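How to Submit a Short Film to the Rurklow Community Screening Program

The Rurklow Community Screening Program accepts short films from residents and from students enrolled in local schools. Submissions open in January and close when the program is full. This page explains how to prepare a film, complete the entry form, and deliver the files to the program office. Entrants who have taken part before should read it again, as the file requirements have changed.

Before You Begin

A film may be fiction, documentary, or animation. The running time must not exceed 15 minutes, including titles and end credits. Each entrant may submit up to 2 films per program year. Films that have been shown elsewhere are eligible, but the entry form must list every earlier public screening.

The person who submits the film must hold the right to show it. Where a film was made by a group, one member should be named as the contact, and the others should sign the group permission page at the back of the form. Entrants under the age of 18 need the signature of a parent or guardian.

Step 1: Clear the Music and Other Borrowed Material

Make a list of every piece of music, archive footage, and artwork used in the film. For each item, record the title, the owner, and the terms under which you are using it. Attach written permission where it is required. Music played in the background of a scene counts as borrowed material and must appear on the list.

If permission cannot be obtained, replace the item before submitting. The program office cannot edit films on behalf of entrants.

Step 2: Prepare the Screening File

Export the finished film as a single video file at its original frame rate. Do not add color bars, countdowns, or a black section longer than two seconds at the beginning. Sound should be checked on loudspeakers as well as headphones. Dialogue that seems clear on headphones is often lost in the Karaki Hall, which has a high ceiling and hard walls.

Films in a language other than English need English subtitles. Subtitles must be part of the picture and placed within the lower portion of the screen, clear of any titles. Captions for films in English are strongly encouraged.

Name the file with the title of the film followed by the last name of the contact person. Leave out punctuation and version numbers.

Step 3: Write the Program Note

Every film is listed in the printed program with a note of no more than 60 words. The note should state what the film is about and who made it. Please avoid quotations from reviews and do not give away the ending. Guadalupe Serrano edits the printed program and may shorten notes that run over the limit.

Supply one still from the film with the note. Stills should not carry text or logos.

Step 4: Complete and Deliver the Entry

Entry forms are available at the Fesenden Library information desk and from the program office. Fill in all sections, including the content advisory on the second page. Place the screening file on a USB drive labeled with the film title, and deliver it with the form and the music list in one envelope. Drives are returned after the screenings on request.

The office is open until 5:00 p.m. Entries left outside after closing will not be accepted.

After You Submit

Rutilio Lozano confirms receipt of each entry by email. A technical check follows, and entrants whose files do not play correctly are given one opportunity to send a replacement. Selection is made by a viewing panel chaired by Citlali Chávez. The panel does not provide written comments on films that are not selected.

Selected films are shown in blocks grouped by length and audience. Entrants receive two free tickets to their own block. Requests to change the order of films within a block cannot be considered.

Questions about eligibility should be addressed to Randi Nordin at the program office. Questions about subtitles and captions should be addressed to Zyanya Cuevas. 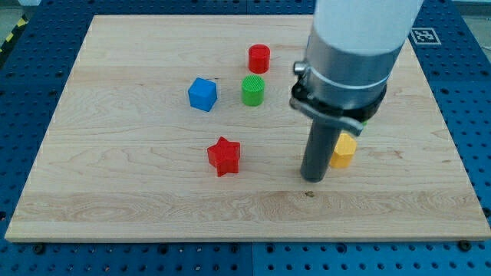 Colored objects on a maple board, including a blue cube and red and green cylinders.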